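Firnport workroom: the steel table

Gallery 3, posted Tue 30 July

The workroom at Firnport was set out again this summer, and the pages in this set go through it one corner at a time. The long benches and the shelving are in the first two galleries. The steel table came over from the Windari building and now stands on the carpet, with a second table behind it for laptops, boxes and anything else that needs to be kept off the work surface.

The top is marked out in yellow tape, one rectangle split by a stripe into a narrow section and a wider one. Parts go in the narrow side and work is done in the wide side. The tape will be replaced in November — it lifts at the corners after a few months of wiping down.

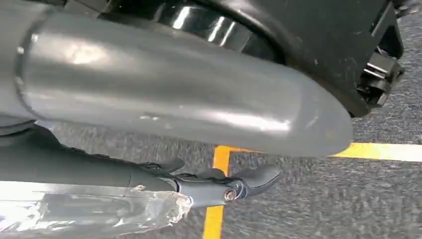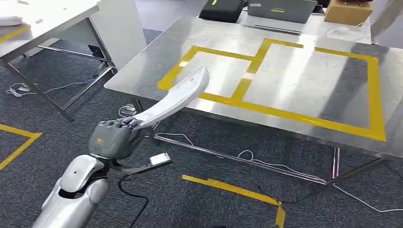 Workroom, Firnport. The steel table and its yellow tape are in the second picture.

The table can be booked by the half day through the Yan desk on the ground floor. Please leave the top clear when you finish and put any tools back on the second table. Steel marks easily, so use a cloth and not a scouring pad.

Gallery 4 covers the Tasa store next door, where there are 32 drawers and a new set of labels. Prints of any picture in the set can be ordered from the same desk.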